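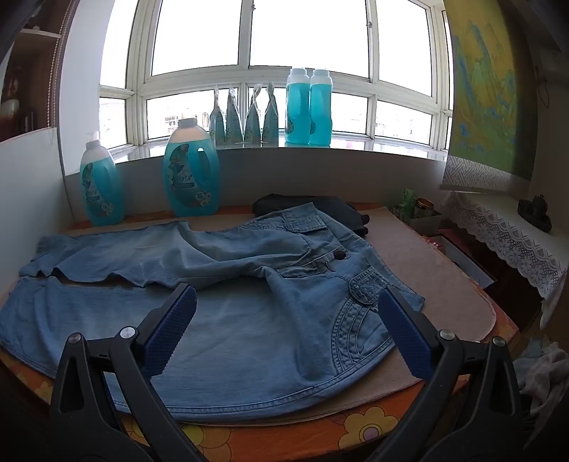 Washing and Folding Denim at Home

Last updated: May

Denim keeps its color and shape longer when it is washed less often and handled with some care at the table as well as in the machine. The following advice is issued by the Clesta Household Advice Service for residents who do their own laundry. It applies to ordinary cotton jeans, with or without a small amount of stretch. Garments marked "dry clean only" should be taken to a cleaner.

Before washing

Empty every pocket, including the small flap pockets found on some styles, where coins and receipts are easily missed. Fasten the buttons and close the zipper. Turn the jeans inside out and pull the legs straight. Light blue pairs may be washed together, but dark garments should be kept for a separate load, particularly during their first few washes.

Marks on the knees and hems should be treated first. Apply a little liquid detergent with a fingertip, leave it for ten minutes and rinse with cool water. Do not scrub across contrast stitching with a stiff brush – the thread will lose its color before the fabric does.

Detergent and refills

Liquid detergent is preferred for denim. Powder can leave pale streaks in the folds of heavy cloth, and these often require a second rinse. Measure the dose with the cap and follow the table on the label. A full load of jeans needs no more than the amount stated for normal soiling.

Households that buy refill pouches should observe the following:

Refill a bottle only with the same product it first held.
Let the bottle drain fully before pouring.
Twist or screw pouch tops closed until they stop, and store pouches upright.
Keep bottles and pouches out of the reach of children.

A window sill is convenient for short periods, but direct sun over a whole summer may thin or discolor the liquid. A closed cupboard is better for anything that will not be used within the month.

Spin speed and drying

Set the spin to 1000 or lower. Faster spins press hard creases into the legs. Shake each pair firmly when it comes out, smooth the seams by hand and hang it by the waistband in the shade.

Folding

Clear a table and lay down a cloth or mat, so that rivets do not scratch the surface. Spread the jeans flat and work out any twist in the legs, beginning at the waistband and moving toward the hems. Straighten the back pockets and press their flaps down.

Fold one leg over the other with the back pockets facing out. Tuck in the point of the seat. Bring the hems up to the waistband and fold once more, or in thirds for a narrow shelf. Thick pairs belong at the bottom of the pile.

Questions about this page may be sent to Sobia Jadoon, Household Advice. Replies are issued on Wednesday.

Related items

Removing Detergent Residue from Dark Clothing
Care of Printed Tablecloths
Replacing a Jeans Button
Storing Winter Garments
Reading Care Labels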